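Front-loading washing machine

A front-loading washing machine (also front loader, in older shop lists "drum washer") is a household machine for washing clothes and linen, in which the drum lies on its side and the laundry goes in through a round door at the front. Common type in flats across Europe. See also: Top-loading washing machine, Washer-dryer, Wringer.

Layout
Drum on a horizontal axle, held inside a larger fixed tub. Tub hangs on springs, steadied by dampers and a heavy block, usually concrete. Motor below or behind, belt or direct drive. Water comes in at the top through the detergent drawer, leaves by a pump at the bottom. Filter for the pump normally behind a small flap low down at the front, though on some models you have to tip the machine to get at it.

Door and seal
The door is a glass bowl in a ring, hinged on one side. The bowl shape keeps washing off the rubber seal while the drum turns. Seal (or gasket, or bellows) joins the tub to the front panel and is the part most often replaced, as it collects fluff, hairpins and grey slime in the lower fold. Wiping it dry after use is the usual advice. Door locks during the cycle and for a minute or so after.

Casing
Mostly enamelled or painted sheet steel, white by long habit. Sides are often pressed with ridges or waves. These stiffen the sheet and cut down drumming in the spin; flat-sided cabinets need felt or bitumen pads glued inside to do the same job. Front panels vary more, some plain, some moulded round the door.
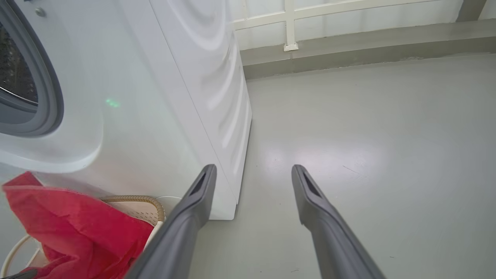 White front loader with a blue-grey door ring and wave-like ridges on the side panel.

The makers Mustetti and Eron both sold ridged cabinets, the Eron ones with 4 deep pressings a side. Rosalind Mercado, in her survey of 171 machines taken in for repair at Dadilow, put side panel rust well behind seals and pumps as a cause of scrapping. Piret Navickas disagrees on the rust but gives no figures.

Placing
Needs a hard level floor. Feet are adjusted by screw and locked with a nut, and a machine that rocks by even 2 mm will wander on the spin. Transit bolts at the back must come out before the first wash, a step which is missed suprisingly often. Tiles and sealed concrete suit it; sprung wooden floors do not, unless a board is laid under.

Names
In the Eglītis catalogues "porthole machine". The term died out with the firm.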